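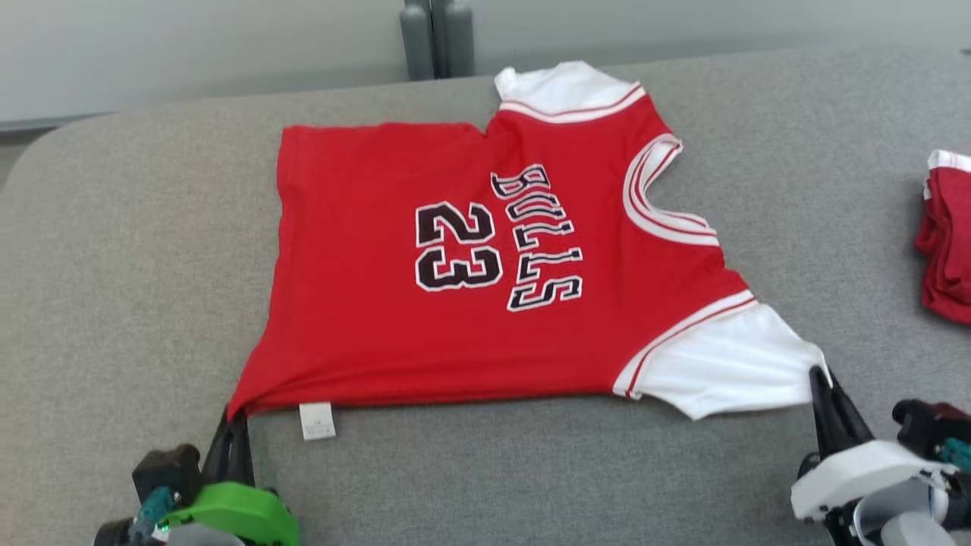 What is the Pimia Country Pack?
It's a printed and online guide for anyone about to do business somewhere they don't know well, covering greetings, meetings, meals, gifts, holidays and the written side of things (letters, emails, contracts).

Pimia Country Pack, second edition
Order code: 763
Publisher: Contreras
Updated 28 Mar 2018

We're really pleased with this one! The first edition was a good read but a bit of a brick, and people kept telling us they'd only opened it on the plane. So the new book is slimmer, the chapters are shorter, and each country starts with a single page you can get through while the kettle boils -- names and titles, how to say hello, what time a nine o'clock meeting really begins.

In the box
Handbook, 414 pages, soft cover
Set of 3 fold-out pocket cards: greetings, table manners, gift giving
Access code for Flimero, the online version
Blank notebook for your own notes

Flimero holds everything in the handbook plus more than 1000 short sound clips, so you can hear a name said properly before you have to say it yourself. We love this part. Getting someone's name right at the first handshake does a lot of good, and it's hard to learn from a page. The clips play on a phone or a laptop, and you can save them for when there's no signal.

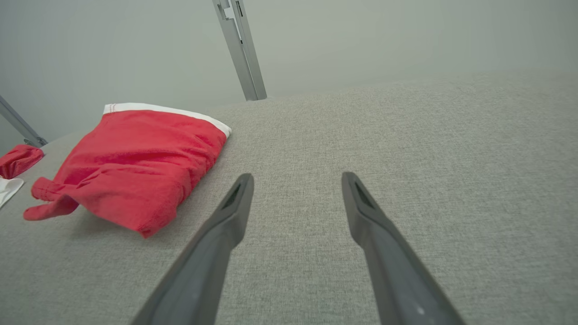 Can a whole team share one pack?
One access code covers one reader, so for a team you'll want the Dunano licence, with a separate login for each person and one handbook for the office shelf.

Dunano also lets you add your own pages. If your sales team has visited the same buyers for years, all those little things they know (who likes a phone call first, which weeks to avoid) can sit beside our chapters where new starters will find them.

What has changed since the first edition
New chapter on video calls and time zones
Public holiday tables redone in March
Longer section on working with interpreters
Larger type on the pocket cards

The tax and customs chapter has been dropped -- it went out of date too quickly. First edition access codes still work and will open the new text.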